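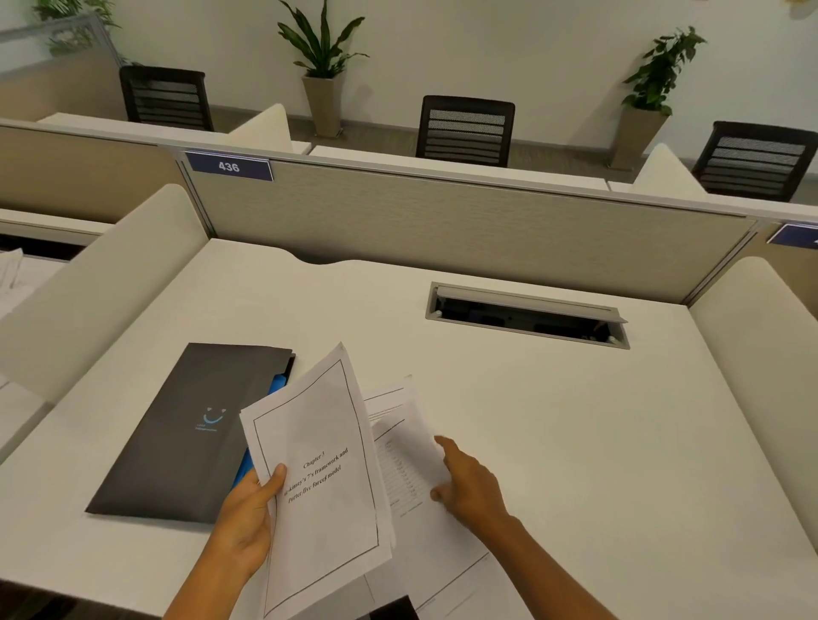 Demetrio Bermúdez wrote to ask whether the Ato would take a whole printed report, title page and all, without the corners getting chewed up on the way home, and whether it was worth the extra over the plain sleeve he'd been using.

Yes to the first, and a pretty happy yes to the second. We've carried a lot of folders at Rurier over the years and this is the one we keep grabbing off our own shelf.

Ato Snap Folder
Letter and A4 sizes
Dark cover, bright blue inside edge

The Ato is a slim folder for loose paper. It holds drafts, chapters, handouts, forms you have to sign and bring back – all the stuff that isn't ready for a binder and shouldn't be rolling around in the bottom of a backpack. The cover is dark and plain with a little blue smiley logo on the front, and then you get that flash of blue down the side. We love the blue. In a bag full of black things it's the first thing you see.

The gusset along the side lets the folder grow as you fill it. With a dozen pages it lies flat. Put in nearly 100 sheets of regular copy paper and it gets chunky, but the tab still reaches and the snap still closes. Past that you're forcing it, and you'd be better off with the Wikström box file, which has a stiff spine and stands up by itself.

There are no rings and no clips, so nothing needs to be punched. Tap the stack square, slide it in, close the flap. If you print a chapter at a time, as a lot of our student customers do, you can pull out the section you're marking up and leave the others where they are.
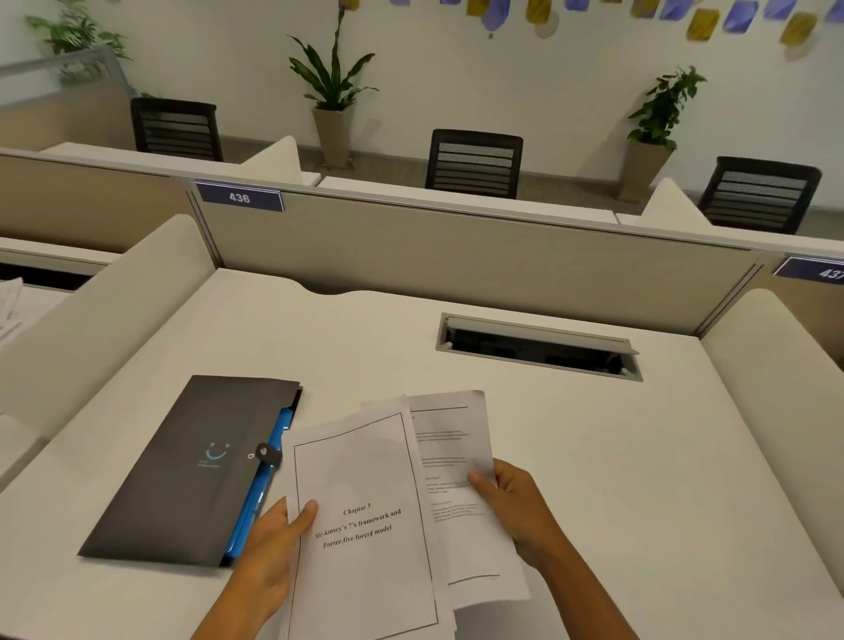

Page order is the one thing to think about before you pack it. There's a single main space inside, so a title page and the tables that go with it will sit in the same stack. We use a folded sheet of colored paper between chapters. Sticky flags work too, though the taller ones catch on the edge when you slide the stack in, so stick them on the long side of the page.

The snap deserves a few words. Elastic bands go slack and hook-and-loop picks up lint, and we've sent plenty of both back to suppliers. On the Ato a tab comes around from the back and presses down onto the front with a nice firm click. Before we agreed to stock it we opened and closed one 1,000 times at the packing bench (it took most of an afternoon and a lot of coffee) and the snap held just as well at the end. The tab had a faint crease where it bends. That was all!

On a desk it behaves nicely. We tried it at an Utness workstation, the white one with the fabric divider and the flip-up cable cover, and there was plenty of room to have the folder on one side and pages spread out on the other. If your desk is a narrow one, tuck it under the monitor with the blue side facing out.
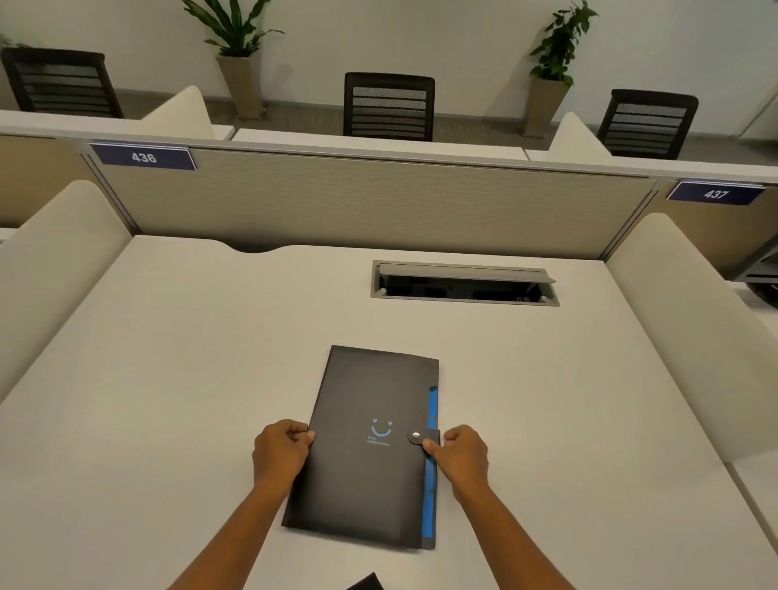
Ato Snap Folder with snap tab and blue side gusset.

What you get
One folder, with a blank paper label you can slip inside the flap. Pens and paper not included.

Sizes
Letter: fits 8.5 x 11 paper with a little slack at the top.
A4: slightly taller and narrower. Letter sheets are too snug in this one, so please check before you order.

Care
Wipe the cover with a damp cloth and let it dry open. Keep it off radiators and car dashboards. Ink from some gel pens will mark the blue if the page goes in wet, and we haven't found anything that gets it out.

Guarantee
Two years on the snap and the tab. If either one fails, send us a note with your order number and we'll mail a replacement.

Common questions

Will it keep out rain?
A quick dash from the bus, sure. The side edges are open to the air at the top corners, so for a real downpour put it inside a bag.

Can it hold a notebook too?
A thin one, with fewer sheets behind it. A hardcover notebook pushes the flap up and puts a strain on the tab.

Does it come in other colors?
Right now only the dark cover with blue. A green edge is planned for September and we've already got our names on a couple.

Can I order for a class or an office?
Yes. Put the number you want in the order box and add a note if you need both sizes mixed. Orders placed before noon go out the same afternoon.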